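Jorenの折りたたみ物干しラックを半年使ったレビュー

文:アルバーヌ・クルトワ
2025年5月18日

去年の11月に買ったJorenの室内用ラックについて書きます。両端にX型に開く脚があり、その上に横棒を1本渡すだけの、金属製の物干しです。購入先はHultura、値段は2,580円でした。ハンガーは別に用意する必要があるので、同じときに買ったTrurixのプラスチックハンガー(5本組、色は混合)についても後半で触れます。

先に結論だけ書いておくと、ラックは続けて使うつもりです。ハンガーは用途によります。Tシャツには使えますが、襟ぐりの広い服には向きません。

■ 買った理由

それまでは、浴室の突っ張り棒と、寝室のドア枠に引っかけるフックで干していました。冬はそれでもなんとかなるのですが、雨が続くと場所が足りず、ドアが閉められない日が何日もありました。乾燥機は置く場所がありません。

探していた条件は、使わないときに畳めること、工具が要らないこと、それから横棒がまっすぐ長いことです。タオルを何段にも掛ける塔のような形の物干しは実家で使っていて、下の段に手を入れるのが面倒だったので候補から外しました。キャスター付きのものも見ましたが、廊下と部屋の境に段差があるので、転がして運ぶ機会はまずないと思ってやめました。

最後まで迷ったのはRenaudの似たラックです。こちらは横棒が上下に分かれていて、掛けられる量は多くなります。店で実物を触ったところ、上の棒に長い服を掛けると下の棒に裾が当たり、結局どちらか片方しか使わないだろうと思いました。値段もJorenのほうが安かったです。Renaudのほうが脚の塗装は丁寧に見えました。

■ 届いたときの状態

箱は細長く、玄関の傘立ての横に立てかけておける大きさでした。中身は横棒、左右の脚、留め具の袋、説明書です。横棒は分割されていて、中央でつないで1本にします。

説明書は図だけで、文字はほぼありません。図そのものは見やすいのですが、左右の脚の向きが描き分けられていないため、最初は片方を逆に付けました。逆に付けても一応立ちます。ただ、畳もうとすると脚の関節が内側でぶつかり、途中で止まります。同じところで引っかかる人はいると思うので、組む前に両方の脚を床に並べて、留め具の付いている側が鏡合わせになるように置いてから始めてください。

私は付け直しも含めて30分かかりました。間違えなければもっと短く済みます。工具は使いませんでした。留め具のねじは手で回せますが、つまみの角がやや鋭いので、最後に締めるときは布をかませたほうが指が楽です。

横棒の表面に薄く油のようなものが付いていました。白いものを掛ける前に拭いておいたほうがいいです。私は食器用洗剤を薄めた布で拭き、乾いた布でもう一度拭きました。布にうっすら灰色が付きました。これは商品説明にも説明書にも書かれていなかったので、書いておいてほしいところです。

■ 安定感

何も掛けていない状態では、片手で端を押すと揺れます。倒れるほどではありませんが、軽いラックなので、犬や小さな子どもがいる家では置き場所を考えたほうがいいと思います。

服を掛けると、かえって落ち着きます。重さが真上からかかるので、脚がきちんと床に着くようです。問題になるのは片側にだけ重いものを掛けたときで、濡れたパーカーを右端に寄せて掛けたら、左の脚の足先が浮きました。真ん中に移したら戻りました。ジーンズやバスタオルも、なるべく中央から掛けるようにしています。

横棒のたわみについて。Tシャツとシャツだけなら、ほとんど気になりません。冬物のニットを何枚も掛けた日は、中央のつなぎ目のところがわずかに下がり、ハンガーがそちらへ少しずつ滑りました。翌朝見ると真ん中に寄り集まっていて、間隔が詰まったところが乾いていませんでした。ニットはもともと平干しするべきものなので、これはラックのせいにはできません。ただ、横棒にハンガーを止める溝や突起がまったくない点は、買う前に知っておいたほうがいいです。つるりとした1本の棒です。

床への当たりは柔らかいです。うちはフローリングで、半年置いて跡は付いていません。カーペットの上にも置いてみましたが、毛足の長いものだと足先が沈んで、横棒が水平になりませんでした。短い毛足のラグなら大丈夫でした。

■ 脚の開閉

X型の脚は、途中の関節についた留め具をゆるめて開き、開ききったらまた締めるという手順です。ワンタッチではありません。毎回左右をそれぞれ操作するので、朝の忙しい時間には少し面倒に感じます。

最初のひと月は律儀に毎回畳んでいましたが、そのうち週末にだけ出して、乾いたら畳むというやり方になりました。平日に洗う少量のものは、今も浴室の突っ張り棒を使っています。畳んだ状態の厚みは薄く、洋服だんすと壁の間に差し込めます。横棒を付けたままだと長さがあるので、狭い部屋では置き場所に困るかもしれません。横棒を外せば短くなりますが、つなぎ目を毎回抜き差しするのはおすすめしません。差し込みが固く、抜くときに勢いがついて壁に当てました。壁紙に小さなへこみが残っています。

留め具は、使っているうちにゆるみやすくなるということはありませんでした。春先に一度、左の脚の留め具が回りにくくなり、糸くずが噛んでいるのを見つけて取り除きました。それ以来、ときどき綿棒で掃除しています。

音はします。脚を開くときに金属がこすれる音が出るので、集合住宅で夜遅くに出し入れするなら、持ち上げてからゆっくり開くといいです。

■ 高さと掛けられる服の長さ

高さの調節はできません。ここは意見が分かれるところだと思います。私の身長では、横棒に手を伸ばすのに無理のない高さです。同居しているファウスティーヌは私より背が低いのですが、やはり困っていないと言っていました。

シャツやTシャツは、裾が床からかなり離れます。丈の長いワンピースは、細身のものなら掛けられます。冬のロングコートは裾が床に着きそうになったので、半分に折って横棒にじかに掛けました。洗濯物ではなく、雨に降られて帰ってきた日の一時置き場としてです。シーツも掛けられますが、二つ折りにしてもまだ長く、片側が床に触れます。シーツを干すのが主な目的なら別の商品にしてください。

横の長さは、大人ふたり分の平日の着替えを干すのにちょうどいいくらいです。まとめ洗いをした週末は足りません。そういう日は、靴下や下着を洗濯ばさみ付きの小さい物干しにまとめて、それを横棒の端に吊るしています。端に吊るす場合は、反対側にも何か掛けておかないと先ほど書いたように傾きます。

■ 乾き方

ラックそのものに乾かす力があるわけではないので、置き場所と間隔の話になります。

居間の窓際に置いたときと、廊下に置いたときでは、廊下のほうが早く乾きました。意外でしたが、廊下は換気扇に向かって空気が流れるためだろうと思います。部屋の真ん中に置いて、サーキュレーターを下から当てるのがいちばん早いです。X型の脚は間に物が置けるので、サーキュレーターを横棒の真下に置けます。底に棚板が付いているタイプのラックではこれができません。買う前にはまったく考えていなかった点ですが、今のところ気に入っているのはここです。

厚手の綿のシャツは、夜に干して翌日の昼にはたいてい乾いています。襟と脇の縫い目だけ湿っていることがあるので、襟を立てて干すようにしました。ポロシャツは前のボタンを外しておくと違います。

■ Trurixのハンガー

ラックと一緒に買った5本組のプラスチックハンガーです。色が混ざった組み合わせで、私は色をそろえることにこだわりがないので、これでかまいませんでした。そろえたい人は単色の組を選んでください。店頭にはありました。

軽くて、水に濡れても問題なく、フックの部分はラックの横棒に無理なく掛かります。使い始めは、家族で色を分けようという話になりました。ファウスティーヌが赤と決めたのですが、数日で誰も守らなくなりました。今は手に取った順です。

気になる点は滑りやすさです。表面がつるつるしているので、化繊の服や襟ぐりの広い服は肩から落ちます。落ちた服は床にあるので洗い直しになります。友人のベルナルド・メンデスに話したら、肩の部分に輪ゴムを巻けばいいと教えてくれました。やってみると確かに落ちにくくなりましたが、見た目は良くありませんし、輪ゴムがいつの間にか劣化して、白いTシャツに茶色い筋が付きました。漂白で落ちました。今は輪ゴムではなく、服の方を選ぶようにしています。滑りやすい服は、別に持っている起毛のハンガーに乾いてから移します。

もうひとつは、横棒の上での動きです。プラスチックのフックと金属の横棒は相性が悪く、隣の服に触れただけで向きが変わります。空のハンガーを掛けておくと、斜めに傾いたまま止まっていることがよくあります。実害はありませんが、並んだところが整って見えないと気になる人はいるでしょう。フックの口が広いので、掛けるときは楽です。

下の横棒にはズボンを掛けられます。細い棒なので、濡れたままのチノパンを掛けると折り目がくっきり残ります。タオルを1枚はさむとましになります。
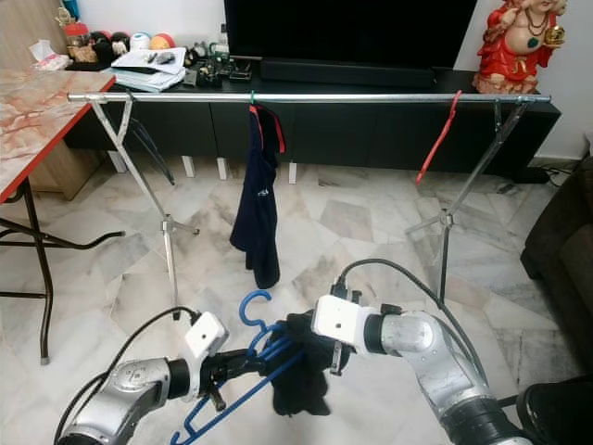
金属のラックと色違いのハンガー。紺のシャツは緑のフックのハンガー、右寄りの赤は空。手前の青には黒い服。

■ 服を掛けるときのこつ

これはレビューというより使い方のメモですが、同じラックを使う人には役に立つかもしれません。

濡れた服は、ラックに掛けたハンガーに着せようとせず、ハンガーを外して手元で通してから掛けるほうがきれいに入ります。横棒が高さの割に軽いので、掛かったままのハンガーに服を引っぱりながら通すと、ラックごと手前に来てしまいます。

Tシャツは裾からハンガーを入れます。襟から入れると伸びます。これは母に昔から言われていたことで、最近になってようやく守るようになりました。肩の縫い目がハンガーの肩に合っていないと、乾いたあとに角が出ます。黒や紺の服は角の跡が目立つので、そこだけは掛け直しています。

裏返しで干すかどうかは家によって違うと思いますが、うちは色の濃いものだけ裏返します。窓際に置いていた時期に紺のTシャツの肩が少し色あせたのがきっかけです。廊下に移してからは表のままのこともあります。

端から順に詰めていくと重さが偏るので、先に真ん中へ厚手のもの、それから左右に薄手のもの、という順で掛けています。空いたハンガーは外して脚の留め具に掛けていたことがありますが、開閉のたびに落とすのでやめました。横棒の端に掛けっぱなしにするのが結局いちばん楽です。

■ ほかの人の使い方

同じラックを、仕事の知り合いのリュシエンヌ・アルノーさんも使っています。彼女は物干しとしてではなく、玄関脇のコート掛けとして出しっぱなしにしているそうです。冬の間は家族のコートを掛けていて、棒の中央が下がってきたので、重いコートを左右に振り分けるようにしたと聞きました。私がニットで経験したことと同じです。常に重いものを掛けておく用途なら、横棒がつなぎ目のない1本ものの商品を選んだほうがいいでしょう。

逆に、彼女は脚の開閉についてはまったく不満がないと言っていました。開いたきり畳まないので、当然かもしれません。

ナデージュ・ブリュネというもうひとりの知人には、引っ越しのときに貸しました。段ボールから出した服をしばらく掛けておくためです。戻ってきたときに留め具がひとつなくなっていて、Hulturaに問い合わせたところ、部品だけ送ってもらえました。送料はこちらの負担で、届くまで3日でした。部品が取り寄せられることは商品ページに書いてありません。電話は一度でつながり、対応も普通でした。

■ 手入れ

横棒は、乾いた布でときどき拭くだけです。濡れた服を掛け続けているので錆を心配していましたが、横棒には出ていません。右の脚の足先に近い、塗装のない部分に、針の先ほどの茶色い点がひとつあります。浴室に一晩置いたときのものだと思います。その後広がってはいません。浴室での常用は避けたほうがよさそうです。

足先の樹脂には髪の毛とほこりが付きます。畳んだときにまとめて取ります。

ハンガーは、フックの付け根にほこりがたまります。洗面器に水を張って洗いました。プラスチックが白っぽくなることもなく、今のところ割れもありません。日の当たるベランダで使っていないので、屋外での耐久性についてはわかりません。

■ 良かったところ

工具なしで組めること。畳むと薄いこと。脚の間が空いていて、サーキュレーターや洗濯かごを下に置けること。部品が単体で手に入ること。値段については、半年使った今、高いとは思いません。

■ 気になったところ

説明書で左右の脚の区別がつかない。横棒に油が付いていた。ハンガーの滑り止めになるものが横棒にない。高さが変えられない。端に重いものを掛けると傾く。留め具の締め外しが左右で必要なので、毎日出し入れするには手間がかかる。

■ どういう人に合うか

ひとり暮らしかふたり暮らしで、室内に干すのは週に何度か、という人には合います。毎日大量に洗う家では、横の長さが足りないと思います。シーツや毛布を干したい人、常設のコート掛けが欲しい人には別のものを勧めます。

ハンガーはラックに付属していません。手持ちのものがあればそれで十分です。針金のハンガーも試しましたが、フックが小さいものは横棒に掛けにくく、力を入れると横棒の表面に細い傷が付きました。プラスチックのほうが無難です。

■ 追記

この文章を書いたあとで、Hulturaの店頭に横棒だけの交換品が並んでいるのを見ました。長いものと標準のものがあり、長いほうはうちの脚に合うのか店員さんに聞いてもはっきりしませんでした。合うようなら買い替えを考えています。試したらここに書き足します。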